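Ticket 776
Subject: Subtitles out of sync on screening file, documentary "Lorcombe"
Opened by: Estrella Solís
Assigned to: Finn Fröhlich
Priority: High
Status: Closed

Estrella Solís, 9:12 am
We have a problem with the screening file for "Lorcombe". The English subtitles start on time and then fall behind. By the time we get to the interview with the former prison doctor they are late enough that the wrong person seems to be speaking. In the courtroom part the judge gets the lawyer's lines. For a film that is mostly testimony this makes it unwatchable for anyone who doesn't speak German.

File was made in September by Bastian Haberkorn from the final cut. The subtitle file came from Arne Böttcher, who also did the translation. I have watched it on my laptop and on the player in the Preden hall and it is the same on both.

The screening is for the prisoners' rights group and there will be a discussion afterward with two of the people in the film, so it can't be moved.

Finn Fröhlich, 9:40 am
Thanks. A few things I need to know:

Does the delay grow steadily, or does it jump at certain points?
Is the German sound in sync with the picture all the way through?
Which version of the subtitle file was used? There are 3 in the project folder and the names are nearly the same.

Please don't move or rename anything in the folder for now.
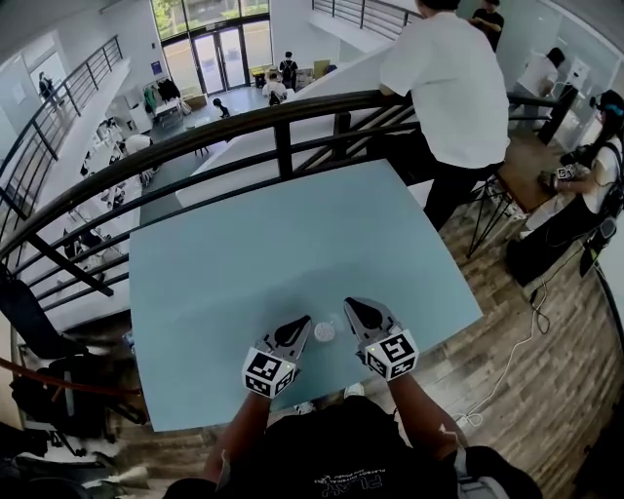

Estrella Solís, 10:25 am
Sound and picture are fine. I checked the opening, the march, the courtroom and the end.

The delay jumps. The first part is correct up to the title card. After the title card everything is 2 seconds late. It stays like that until the letters from prison are read out, and after the letters it is 8 seconds late until the credits.

I don't know which subtitle file it was. Bastian would know.

Finn Fröhlich, 10:48 am
A jump is easier to deal with than a slow drift. A slow drift is usually a frame rate mismatch and I would have had to convert the whole file. With a jump, something has been taken out of the picture and the subtitles don't know about it.

Bastian, was anything shortened after the subtitles were timed?

Bastian Haberkorn, 11:30 am
Yes, two changes. The title card was trimmed because it ran into the first line of voiceover. And one of the letters was shortened at the request of Hartmut Janssen, who wrote it. He asked us to remove a passage that mentions another prisoner by name. That was agreed with him in writing and the passage has to stay out.

I used the subtitle file ending in "final". I thought Arne had updated it.

Arne Böttcher, 11:52 am
I had not. "final" was timed to the cut before those changes. I was sent the new cut but I only checked the wording of the letter against it, and I saved that as "final_letters". The timing in that one is old too. The third file is the German version for the hard of hearing and should not be used for this.

Important: "final" still contains the subtitle lines for the removed passage, with the name in them. Estrella, did you see them on screen?

Estrella Solís, 12:05 pm
Yes. The name comes up over the shot of the empty yard. I didn't realize it was supposed to be gone.

Finn Fröhlich, 12:10 pm
Then this is more than a timing problem. Please delete any copies of the screening file you have, including the one on the Preden player. I have taken down the preview link.

Who else had the link?

Estrella Solís, 12:31 pm
Only the moderator at Heitmann. I called and the file had not been downloaded there. Copy on the Preden player is deleted, and mine as well.

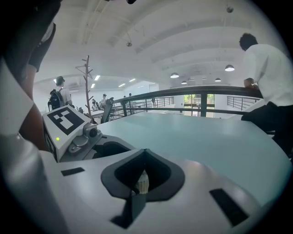 Finn Fröhlich, 2:15 pm
Steps taken:

Started from "final_letters" and saved it under a new name with the version of the cut in it.
Confirmed that the lines from the removed passage are not in the file. Searched for the name as well, no results.
Moved all lines after the title card 2 seconds earlier.
Moved all lines after the letters a further 6 seconds earlier, which makes 8 in total.
Corrected one line by hand where the shortened letter ends. It was staying up over the next speaker.
Moved the old files to the archive folder so they can't be picked up by mistake.

Bastian, please make a new screening file with this one.

Bastian Haberkorn, 4:02 pm
New file is uploaded. The subtitles are burned in, so the player settings in the hall make no difference.

Arne Böttcher, 4:50 pm
Watched it from start to finish. Timing is right in the courtroom and in all the interviews. The name does not appear. One typo in the credits ("Ikberg" was missing the k), which Bastian has fixed and uploaded again.

Estrella Solís, 5:34 pm
Tested in the Preden hall with the new upload. Subtitles are correct and can be read from the back row. I also told Hartmut Janssen what happened with the preview file. He would like to see the subtitle text for his letter before the screening, so I sent him that page.

Finn Fröhlich, 5:41 pm
Good. For the next cut: picture changes go to Arne with a list of the places that changed, and he confirms the timing before a file is made. I have added this to the delivery notes.

Closing the ticket. Reopen it if Hartmut wants changes to the wording.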